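Ticket 3151 – tablet won't charge past 2%
Opened 14/03/2019 by Zdislava Šimko, Dumden

Hi again! So I tried the other cable like Begoñe Barrios suggested (thanks!) and my Plivine tablet still sits at 2% all night. It does turn on while it's plugged in, but the screen goes dim and then it shuts itself off – usually halfway through an update, which is a pain. I've held the power button down, cleaned the socket with a dry brush and swapped to the Larkbridge plug. No change at all.

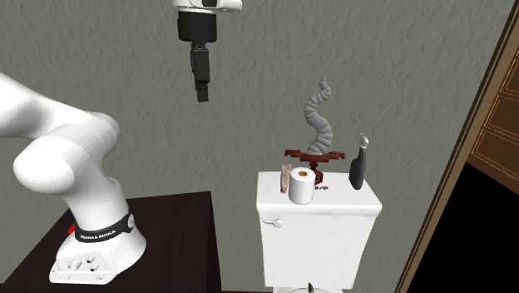
Could you book it in for a new battery, please? I'm free until April.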